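Ticket 172: burger demo, open day
Opened by: Rajitha Begum
Assigned to: Selvaraj Selvanayagam
Status: open, sulking

Reported

Visitors are due at 18 past two and the Sollo arm keeps stopping before it gets to the meat. Vovoteo support suggested a restart. We restarted. It now stops with more confidence.

Checked so far

1. Power and network. Fine.

2. Gripper covers. Both fingers still in their black fabric, no change there.

3. Layout. Greens in the clear container at the far end of the tray, buns and meat on edge along the acrylic rails, red rods at the outer ends of the brackets.

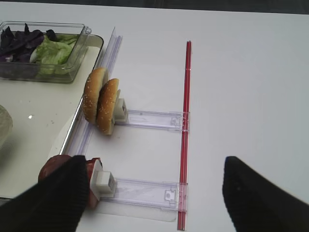
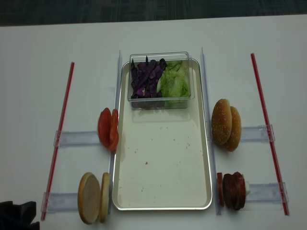

4. Pick order. The script on the demo laptop is dated June and starts with the tomatoes on the left. Rajitha's printed card starts with the meat on the right. Each is correct, according to its author.

5. Timeout. Set to 20 seconds. Selvaraj raised it and got a longer pause - same stop at the end of it.

Workaround for the visit

Run the bun picks only, then switch to manual for the fillings. Rajitha will talk about the Bepari rail design while Selvaraj drives. She has plenty to say about rails.

Still to do

Wipe the crumbs off the tray. Load the card's order into the script and retest before the second group.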